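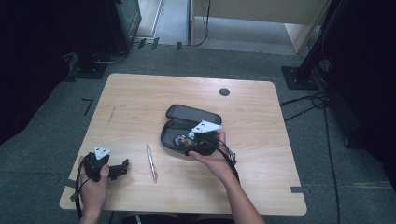 Rule 2 is the one everyone will ignore, according to Appiah, and a standard that everyone ignores is just a poster. I wrote this down at lunch and underlined it, then went back to Rule 2, which says that an operator has to look over both grippers before each session and write down what they find.

29th March. A Sunday, and I spent it on the Gulmont handling rules, fourth draft. They now have 119 clauses. The June version fitted on the back of an envelope and I remember it fondly.

Most of the morning went on the word "clear", as in "the table shall be clear before work begins". Clear of what? A pen is fine if the pen is the job. A coffee is never the job, though I've met operators who would argue the point. I settled on "clear of anything not named in the task sheet" and felt like a magistrate. 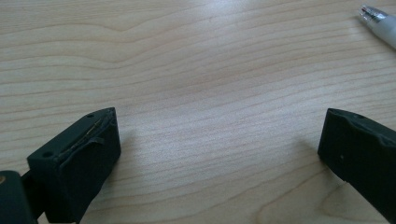
After that came pads. The old wording was "pads in good condition", and every pad on earth is in good condition if you ask the person who'd have to change it. So there's now a line saying any lifting along an edge gets logged, and a dented pad gets a second opinion. Foler wants a colour chart. Foler always wants a colour chart.

Cables took up the arvo. "Kept free of the forearm" lasted until I tried writing how. It now says "arranged so as not to pull", and I'll defend that to anyone – preferably by email.

Still to do: storage cases, floor tape, and whether 300 sessions is a sensible service interval or a number somebody liked the look of. Costus has the final say on that one. Dinner was toast.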